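The second shift at Kutley

2023-09-24

Zimgate has cleaned and turned round short-let flats in Kutley since before the ring road opened. The job is measured in changeovers: one set of guests out, the next set in, and between them a fixed list covering beds, bathroom, floors, kitchen and rubbish. The kitchen takes the longest and varies the most. A bathroom is much the same from one flat to the next. A kitchen contains whatever the last people left in it.

Last November the firm began sending part of its staff to do kitchen tasks with a gripper in place of a bare hand. The tool is held by a handle and closed by the person holding it. It has two fingers, and a camera rides on it and records what the fingers approach, take hold of and let go. The recordings go to Zuccaro, the contractor that is building a kitchen-clearing machine for property firms. The intention is that a robot arm fitted with similar fingers will learn the movements from them. Zimgate's intention is narrower. It wants a machine that can clear a table and sort what is on it while a cleaner is upstairs changing the beds.

Mirko Farina runs the recording work. He came up through the changeover teams and still fills in on them when the rota is short. He describes the new job as slower than cleaning and harder on the forearm. A cleaner clears a table in whatever order comes to hand, often with several things in each hand at once. The person recording takes one object, moves it, releases it, brings the tool back and begins the next. Nothing is swept together, and nothing is pushed along with the side of the wrist.

"You find out how much you do with your little finger," he says. "Holding a bag open with it, for instance. With the gripper you have got two fingers and that's your lot."

The working day had to be rebuilt around this. A changeover team is paid by the flat. Recording could not be paid that way, as a person paid by the flat will hurry, and a hurried grasp is a poor one to learn from. Zimgate moved its recording staff to an hourly rate, set level with the average changeover hour over the previous season. For the faster cleaners that meant a small drop. For the slower ones it was a rise, and this was the first real disagreement the scheme produced. It was settled by adding a supplement for long service, which the faster cleaners mostly had.

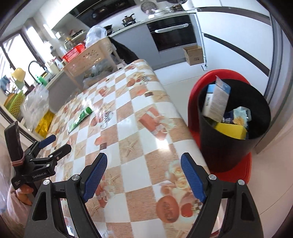 Hand-held gripper over the kitchen table. The inner face of each finger carries a blue pad.

The sessions take place in kitchens that are lived in, because tidy rooms turned out to be of little use. Zuccaro's first request was for clear worktops and a set list of objects, laid out in known positions. The recordings that came back were clean and the trained arm did well in the same room. Moved to a flat with a patterned tablecloth and shopping on the chairs, it hesitated, closed on the pattern and stopped. The second request asked for the opposite: glare from the window, clutter behind the table, packets that have been squashed, a cloth with pictures printed on it. A printed shell and a real one look alike to a camera at some angles, and the arm needs a large number of cases in which the person ignores the print and goes for the object.

The target for each site is 2,000 accepted grasps. The important word there is accepted. A grasp is rejected if the object leaves the camera's view at the moment of contact, if the fingers close twice, or if the free hand helps. The last of these is the commonest fault among experienced cleaners. Years of practice have taught the other hand to arrive without being asked. Farina tells new people to put it on the handle or in a pocket. Some prefer to hold the edge of their apron.

Reviewing is done the same evening by the person who made the recording, at double speed, with a simple sheet of codes. The review was at first to be done by Zuccaro's own staff, off site. It was moved to Kutley after a dispute over the code for a slip. The reviewers had marked every movement of an object inside the fingers as a fault. The cleaners pointed out that a tube of cream or a wet sponge always shifts a little when lifted, and that letting it shift is how you avoid crushing it. The code was split in two, and the people who do the lifting now decide which one applies. It is a modest change on paper. In practice it has given a group of cleaners a say over a technical standard, and they use it. The sheet is on its sixth version.

Flexible things remain the main difficulty. Boxes, bottles and bowls have edges, and a pair of parallel fingers deals with them adequately. Bags do not stay the same shape from one second to the next. A bag pinched at the top may come up with its contents, or tear, or lift empty while what was inside stays on the table. The person holding the gripper can feel some of this through the handle. The recording contains none of that feeling, only what the camera saw, so the arm has to work it out from creases and the way the film pulls tight.

The method Farina teaches for bags is to come in low, with the fingers either side of a fold, and to close slowly enough that the fold gathers before it is gripped. He does not claim it is the best method. It is the one that everybody can repeat, and repeatability is what the contractor asks for.
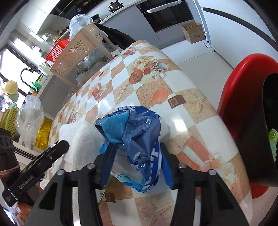 Speed comes second. A cleaner who records for a full day will produce fewer usable bag grasps than box grasps, and the hourly rate makes no distinction between them. That has removed the temptation to leave the awkward things until last. Under the early trial arrangement, which paid a bonus per accepted grasp, the bags were still on the table when the session ended and the boxes had been picked up over and over again.

The effect on the body has been noticed more than anyone planned for. Changeover work spreads its load over the back, knees and shoulders. Recording puts most of it on one forearm and the base of the thumb. After the first month two people reported pain at the wrist, and sessions are now cut into blocks with a break between, with nobody recording on consecutive days. Zimgate also asked for a lighter grip. Flevach, the workshop that services the tools, supplied a sleeve for the handle that makes it thicker and so reduces how hard it has to be held. Those with small hands dislike it and work without.

On the question of jobs the firm's position is cautious. It has seven people trained to record, all of them from the changeover teams, and it has replaced their cleaning hours with new staff on the ordinary terms. No post has been cut. There is as yet no machine working unattended in any Zimgate flat, and the trial arm needs someone within reach of the stop button. If it does come to clear tables without supervision, the firm calculates that a changeover could be done by one person where it now sends a pair.

The cleaners have done the same sum. Those who work in pairs raise it first, and for reasons that are not all about pay. Carrying linen up three flights is easier with company, and so is walking into a flat that may not be empty. The staff agreement drawn up in the spring says that pairs will be kept on evening changeovers whatever equipment is in use. It says nothing about mornings, which make up the larger part of the work.

A second clause deals with the recordings. They show hands, sleeves, now and then a voice in the next room, and the contents of kitchens that belong to other people. Owners sign for the use of the room. Staff may ask for any recording of theirs to be withdrawn before it leaves the building, without giving a reason, and the time spent on it is still paid. Farina reports that this has been used a handful of times, mostly by people who had been singing.

The skill itself is harder to put into a clause. A good cleaner looks at a table and knows at once what is rubbish, what is lunch and what belongs in the cupboard. The gripper records the movement that follows from that judgement. Zuccaro has asked for the judgement as well, in the form of a spoken note before each grasp: what the thing is, where it is going. The recording staff have agreed to try it for one month, at a higher rate. They wanted it noted that talking while working was, until last year, the thing they were most often told off for.

The next block of sessions is to cover sinks and draining racks. Farina has asked for a waterproof cover for the tool and is waiting to hear from Flevach on the price.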